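What Is an Electric Circuit?

A flashlight, a doorbell and a toy car all work because electricity can travel around a path. That path is called a circuit. The word comes from the same place as "circle," and a circuit has to go all the way around, the way a circle does. If there is a gap anywhere, the electricity stops.

The parts that make up a circuit are called components. Each kind has its own job. A battery pushes the electricity along. Wires carry it from one part to the next. A bulb turns some of it into light, and a buzzer turns some of it into sound. A switch opens a gap in the path or closes it again. 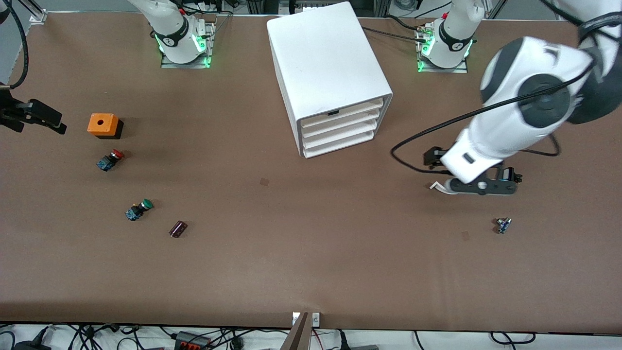
Components are often small and easy to lose, so people who build circuits like to store them in shallow drawers. Malachy Fitzgerald teaches a Saturday circuits class in Prestton and has 4 drawers for his. Bulbs go in one, switches in the next, then wires, then everything else. Before class he spreads out only the parts the children will need - the rest stay put away.

How to build your first circuit

You need a small battery in a holder, a bulb in a holder, a switch and three wires. Ask an adult to help.

Join one wire from the battery to the switch. Join the second from the switch to the bulb. Join the third from the bulb back to the battery. Now close the switch. If the bulb stays dark, check each join, because one of them may be loose.

Never use the outlets in the wall for an experiment. The electricity there is strong enough to kill a person. Don't join the two ends of a battery with just a wire, either - the wire can get hot enough to burn you.

Words to know

Component: one part of a circuit.
Conductor: a material that lets electricity through easily, such as copper.
Insulator: a material that blocks electricity, such as rubber.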